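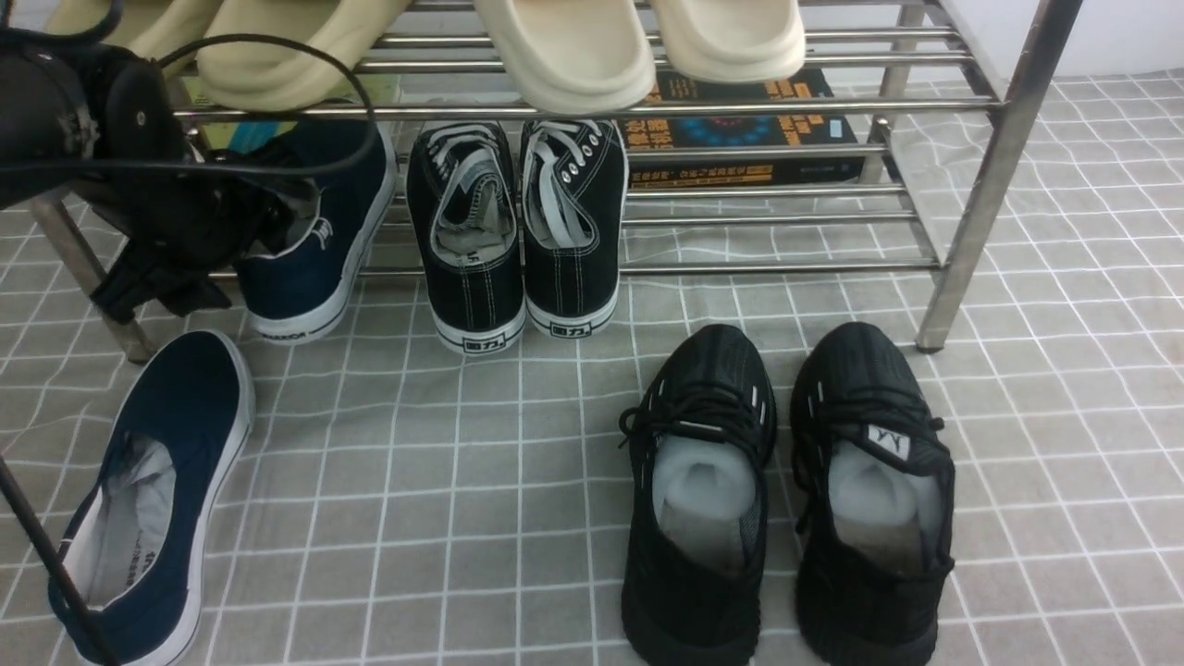
Slides along the top tier, with a book on the shelf below.

I've had a steel shoe rack by the front door since we moved to Jundness, and for most of that time it was where shoes went to get lost. A rack doesn't tidy anything by itself, sadly! So I've been fiddling with how I use ours, and quite a few of you have asked for the whole lot in one place.

First of all, bars are different from a flat shelf. A chunky moulded slide or clog sits quite happily across round tubes as long as there are two bars properly under the sole. If the shoe is too far forward the end droops over the front rail, and then a coat brushes past and off it comes. I push mine back until the heel is behind the front bar and leave it at that. Anything with a small heel or a narrow sole goes on a bit of thick card (I cut up the box the rack came in, 80 cm wide, just right for a tier).

The top tier is for whatever you step into without thinking. In our house it's slides. Lace-ups go lower down, where you've got to bend to do them up anyway. I used to have it the other way round and spent every morning hunting for slides under a heap of trainers.

Then there's the drift. You know what I mean – post, keys, a book you were reading while you waited for someone to find their coat. It all lands on the rack if there's a free bit of bar. I've stopped fighting it and just do a sweep before bed: anything that isn't footwear goes in a basket and gets carried upstairs with me.

Wiping down steel is easy but do it dry first. Grit on a damp cloth scratches, and polished tube shows every mark. So a dry duster along each bar, then a barely damp cloth with a drop of washing-up liquid, then dry again. Don't forget the little feet at the bottom, they collect an amazing amount of fluff. I lift the whole rack 4 times a year and go underneath with the hoover.

Canvas shoes need a bit more thought. Mine get a soft brush while the mud is dry, never wet, and I work from the toe back to the heel. For the white rubber edge I use an old toothbrush and a paste of bicarb and water, and I keep it well off the coloured canvas, which can go patchy. I do all of it on an old piece of cloth so the bits can be shaken outside afterwards. Dark navy fades if you dry it on a sunny sill, so stuff the toes with plain paper and stand them somewhere airy. (Newspaper marks pale linings. I found that out on a pair I was very fond of.)

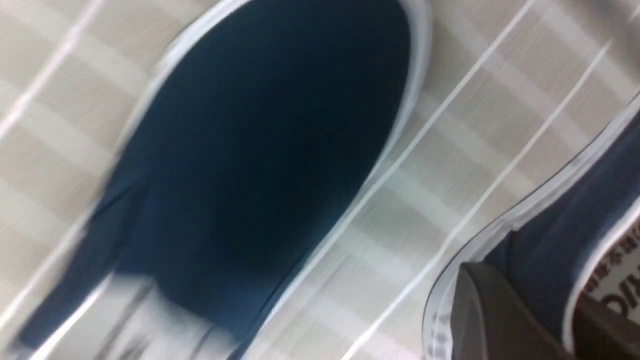 Vlasta Rusnák wrote in to say that bicarb left a chalky line on her plimsolls every time, and that she's gone over to a plain bar of household soap, rubbed on with a damp flannel and rinsed twice. She also takes the insoles out and dries them separately, flat, and says it's done more for the smell than any spray she's bought.

I've tried the soap since, and she's right about the chalky line. It takes longer to rinse but the rubber comes up lovely. I still use bicarb on really grubby toes, just less of it.

Now, heels out or toes out? We've argued about it for years. I'm firmly heels out for lace-ups. You can hook two fingers in the back and lift the pair in one go, and if there's any writing on the insole you can see it at a glance, handy when two people in the house own nearly the same black shoe. Kagiso Pillay, next door, is toes out and won't be moved.

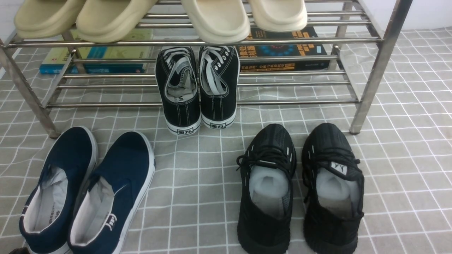 Slip-ons above, black lace-ups below with their heels to the front.

Keep pairs touching on the lower tier and leave the gaps between the pairs. It looks neater straight away, even if you've done nothing else. Tuck the laces inside the shoe as well, or they dangle through the bars and catch on whatever you're pulling out.

And leave yourself some floor in front. I aim for 50 cm clear, enough to stand and get a shoe on without treading on another one. Shoes you've just taken off can wait there for the evening, then up they go on the sweep.

Next week I'm doing boots, so if you've got a way of keeping tall ones upright without buying those plastic things, do send it in.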